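Two-Hand Garment Capture Kit, notes for labs and first-time buyers
Page last revised May 10, 2023

# Clallholm Two-Hand Cloth Set

We put this set together for people who want to teach a robot to handle clothes, and who would like to do the teaching in an ordinary bedroom with an ordinary bed. You get a matched pair of hand-held grippers, the mounting and charging bits, and our Katach software for lining up the two recordings afterward. One person holds a gripper in each hand and does the job the way they'd do it at home, more or less, and what comes out is a pair of views that a two-armed robot can learn from.

The fingertips are the part people ask about most. They're blue, they're textured on the gripping face, and they close toward each other like tweezers, so you can go after a single layer of cloth at the edge without grabbing the sheet underneath (it takes a little practice, and we still catch the sheet now and then!).

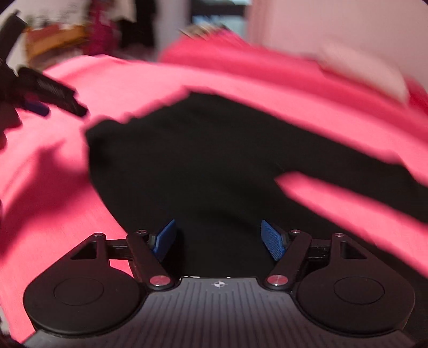 *Coming in at the near edge of the black cloth, fingertips open.*

## What we learned about the starting position

Yolanda Rengifo ran the method study for us last August, and it changed how we write the instructions. She recorded 800 folding attempts and trained the same model on two halves of them. In one half the garment always started out neatly squared to the bed. In the other it was laid down at whatever angle it happened to land, with the cuff or sleeve end pointing anywhere.

On 200 test trials with fresh placements, split evenly between the two models, the second one did a good deal better at finding its first grip. The neat one kept reaching for the place where the edge used to be. So please don't tidy the garment before you start - lay it down at a slant, let it wrinkle, and leave the room as it is.

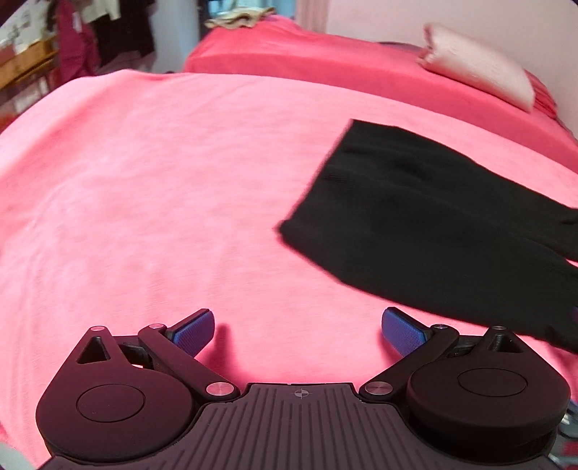 ## Using both hands

Arnulfo Cabrera wrote the two-hand part of the guide, and his advice is to let one gripper work low over the cloth while the other waits close by with a clear path in. If the waiting hand wanders off, the recording still lines up fine, but the model seems to learn a long, slow reach that you'll spend ages trimming out later. Shadows from your own hands are welcome. We used to move lamps to get rid of them, and Yolanda found no benefit in it at all.

Black clothing on a bright sheet is a good first pairing, as the edge of the garment is easy to follow. Once you have 100 clean attempts that way, move on to dark on dark, which is a good bit harder and where our own results are still rather patchy.

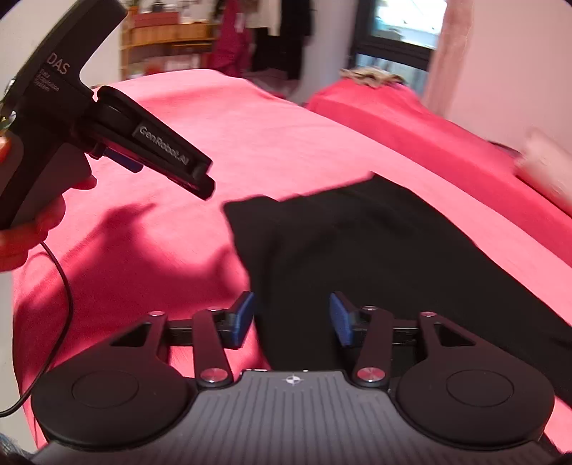
*Both grippers at work over the bed, the lower one with its finger pads at the black garment.*

## What's in the box, and what to know

- Two hand-held grippers, ready to use
- Spare blue fingertips, two pairs
- Katach license for one lab, with the Jurnlow export add-on
- Printed guide, plus the 138 sample recordings from the Villca set

A practiced person gets through roughly 30 attempts in an hour, with breaks. Fast reaches will blur the cloth in the view. We keep those recordings in and let Katach mark them, and the model copes with them better than we had feared. If your sheets are very smooth, pull them snug at the corners first, or the whole bed tends to come along with the shirt.

Replacement fingertips are sold by the pair. Write to us with the garment types you have in mind and we'll gladly tell you what has worked here and what hasn't yet - socks are still in the second group.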